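The Lunch Packers of Draltbridge

I started packing my own lunch in November, mostly out of spite. The sandwich place under my office had put its turkey club up to 18 dollars, and I stood there at the register with my card out and thought, no, I'm going home.

So I went looking for people who are good at this. Draltbridge, it seems, is full of them! Tarık Ersoy drives the 89 bus and has eaten lunch out of the same bag for years. He cooks on Thursday night, a huge pot of lentils or chicken and rice, and he's picky about the rice (it has to cool on a tray first, or he won't touch it). I tried his way for a month and got hooked — my fridge has never looked so organized, and my sister now texts me for leftovers.

Not everything worked. I made a noodle salad from the Pollton market newsletter that turned into glue by noon. I also leaked dressing all over the inside of my backpack, and I still smell vinegar when it rains.

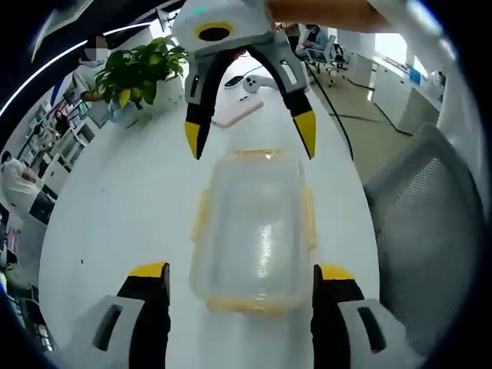
How long will a cooked lunch keep in the fridge?

Three to four days for most things, if you get it in there within 2 hours of cooking. I freeze whatever I won't get to by then, usually soup, and label it with masking tape.

Tarık's lentils freeze beautifully, by the way. He adds the lemon after reheating, and now so do I.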